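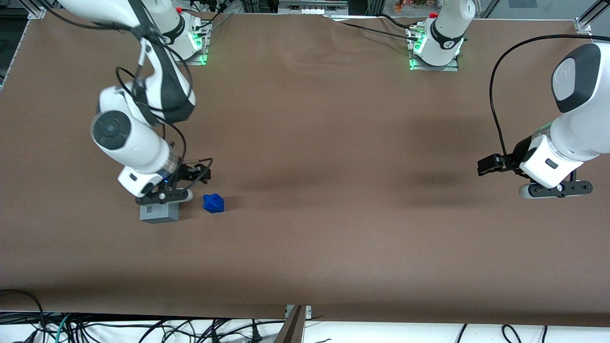

Sindilo moves small-parts sorting to open tables

Sindilo has replaced the partitioned counters in its sorting room with wide brown tabletops, the company said in a notice to customers on Nov 5, 2018. The work started in August and covers 6 stations.

The new tops have a smooth matte surface and no raised lip or dividers. Small items are set down singly, with clear space between them, and boxes are placed directly on the surface. The old counters were split into fixed bays, which limited the size of box that could be handled next to loose items.

Costel Jurić, who planned the layout, said the matte finish was chosen after glare from the ceiling lights made small glossy pieces hard to pick out on the earlier white counters. "Brown gave the best contrast for most of what we sort," he said. "Dark brown pieces are still a problem – those go on a light mat."

The room handled 3,088 mixed lots in the twelve months before the change. A lot may hold game pieces, beads, samples or small boxed goods, and is checked against a packing list before it is closed. Sindilo expects to handle 3,316 lots in the next twelve months with the same floor area.

Lots from Runine, a supplier of craft parts, were the first to be sorted on the new tops. Lungile Buthelezi, who runs receiving, said loose pieces are now laid out before the boxes are opened, and that the order will be reviewed once about 2,000 lots have passed through the room.

The old counters have been moved to the Erier store, where they will be used for returns. Drop-off hours and labeling rules for customers are unchanged.

Last updated: Nov. 2018, receiving section
Contact | Copyright Sindilo | Back to top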